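I keep hearing that robots will learn chores because people steer them through a few by remote control. Cudum's trainers ran 204 rounds in a computer-made bedroom, all on tidying flip-flops. Fine. My bedroom has cables, a cat and bad light.
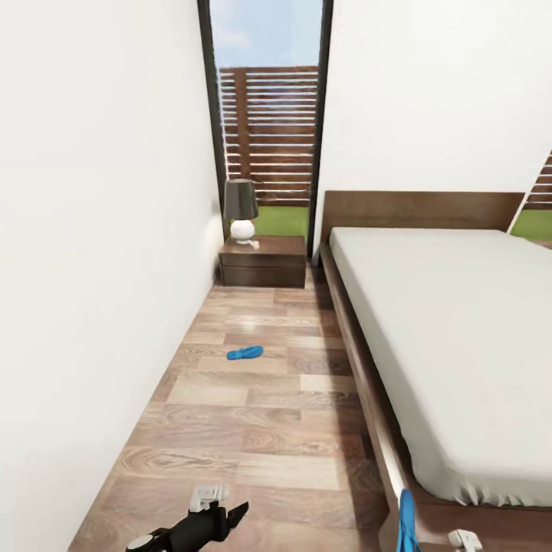 By Rekha Tiwari
Opinion, Wednesday

One blue flip-flop on a bare plank floor is a kind test. Show me the same arm in 50 real homes, steered by no one, and I'll listen. Until then I wouldn't pay for it.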